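Trollevance Toy Library
Donations and Returns: Frequently Asked Questions

Reading time: 4 minutes

The Trollevance Toy Library lends toys, dolls and games to families living in the Mistell district. The answers on this page set out how donated and returned items are received, sorted and cleaned before they go back on the shelves. Members are asked to read them before bringing items to the desk.

What may be donated?

The library accepts dolls, soft and moulded animals, puzzles, building sets, board games and dressing-up clothes. Items should be complete and in a condition that the donor would be content to give to a friend's child. Play food and dolls' accessories are welcome when they come with the set to which they belong.

What cannot be accepted?

The library cannot take toys with exposed wiring, leaking battery compartments, split seams or flaking paint. Car seats, cots and pushchairs are also declined. Filled feeding bottles, creams and anything else intended for use on a real infant should be kept at home.

How much may be brought at one time?

Each household may bring up to 15 items per visit. Larger donations, such as those from nurseries or from house clearances, must be arranged with the desk in advance. The store holds 3000 catalogued items and space for new stock is limited, particularly in March, when the winter loans come back.

Do toys need to be washed beforehand?

Donors are asked to wipe hard toys with a damp cloth and to machine wash dolls' clothes where the label allows. All items are cleaned again by the library before they are lent. Strongly scented washing products should be avoided, as the smell is difficult to remove from soft bodies and stuffing.

Should dolls be handed in dressed?

Yes. A doll should wear one outfit, and any spare clothes should be placed in a separate bag labelled with the doll's name or catalogue number. Hats, shoes and dummies are easily lost and are best put in the same bag — not tucked inside the clothing, where they may be overlooked.

Where should returned items be placed?

Boxed games and puzzles are handed to the desk. Loose toys go into the open-topped bins on the sorting tables. Members should lay items on the floor of the bin and should not pile them above the sides. There is no need to separate dolls from animals at this stage; that is done when the bin is sorted. 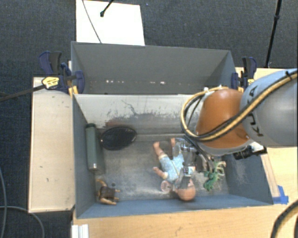 Page last changed: March

May different kinds of toy share a bin?

They may. A baby doll in its clothes and a spiky green creature can lie in the same bin without difficulty. Heavy items and toys with hard points should be set down gently and kept clear of dolls' faces, which mark easily.

What happens to items left in a bin by mistake?

Drinks bottles, keys and gloves are taken out during sorting and kept at the desk for four weeks. Owners may collect them at any time during opening hours. Items not claimed in that period are given away or recycled.

How long does it take for a toy to be available again?

Most returned toys are back on the shelf within nine days. Dolls with cloth bodies take longer, as they must dry fully before they are dressed and catalogued. Reservations are held in the order in which they were made.

Is there a charge for a missing part?

No charge is made for the first missing part in any membership year. After that, the library may ask the member to replace the part or to contribute to its cost. Please tell the desk when something is missing, even if it is only a doll's sock.

Who should be contacted about a refused donation?

Questions should be addressed to Veikko Salminen, Collections Manager, at the library desk. Refused items are returned to the donor and cannot be stored.

Reader comments (3)

Brikarano: Does the 15 item limit count a tea set as one thing or as every cup and saucer?

Trollevance Toy Library: A complete set counts as one item. Please keep the pieces together in a closed bag.

Ông: Thank you for the part about spare clothes. We have a whole drawer of tiny cardigans and I will bag them up this weekend.

Contact the desk | © Trollevance Toy Library | Back to top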